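In Defence of the Second-Best Drawer 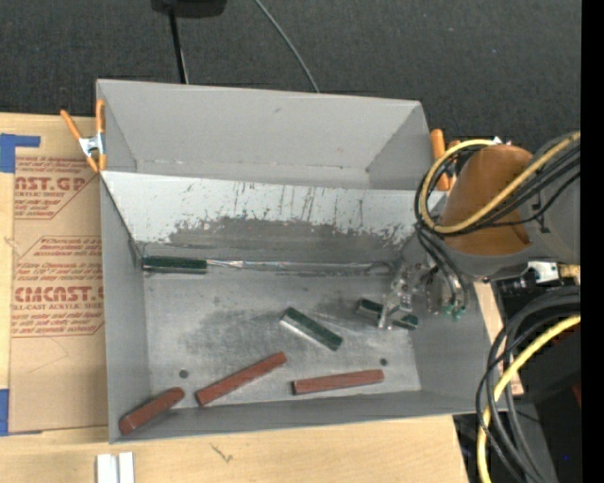
Himdale Neighbourhood House, Writers' Group

Every kitchen in the country has a good drawer and a second-best drawer, and you can tell everything about a household by which one sticks. Ours is the second-best. It holds the peeler with the loose blade, the takeaway chopsticks, a key to a house we sold, and 8 metres of garden twine in a knot that would interest a surgeon. To open it you lift, pull left, and say a word we have asked the children not to use.

I bring it up because my brother-in-law, Carter Kennedy, has decluttered. He did it over one long weekend with a book and a label maker, and he has been unbearable from that day to this. Carter now owns 100 things. He will tell you what they are. Socks count as one thing per pair, I learned, after asking a question I had meant as a joke.

I've got nothing against tidiness. I was raised by a woman who ironed tea towels. What I object to is the new idea that keeping things is a failure of character, and that a jar of odd screws is a cry for help. My grandfather kept a jar of odd screws on the verandah at Lultton for the better part of his life and nobody ever suggested he talk to someone. When the flywire door came off, he went to the jar. It took him most of the morning and the screw he chose was the wrong colour, and that door outlasted him.

The declutterers have an answer to this. If you need a thing again, they say, you can buy it again. I would invite them to try it out our way. The hardware shop in Himdale closed in August and is now a place that does facials. The next nearest is a half-hour drive, and it will sell you one hinge in a packet of 30.

Then there's the matter of where the stuff goes. Carter took four carloads to the op shop, and he describes this as letting go. The ladies at the op shop describe it differently. I was there the following week looking for a casserole dish and came home with one I recognised. I'd given it to him. It was a perfectly decent casserole dish with Arsenault stamped on the bottom, and I paid eight dollars for it, so that I've now bought the same dish twice and had one meal out of it.

I admit there are limits. My neighbour in Tostent Street can no longer get his ute into a double garage, and he has started on the carport. I also admit that when Carter rang last month wanting an extension cord, a paint tray and a folding chair, I enjoyed myself more than a decent person should. I made him wait on the step while I went through the shed. I had two of each. I gave him the worse ones.

He brought them back the next day, wiped down, and stood in our kitchen with his hands in his pockets, looking about for somewhere to put his cup. Then he asked if we had such a thing as a bottle opener. I told him it was in the drawer, and to lift and pull left.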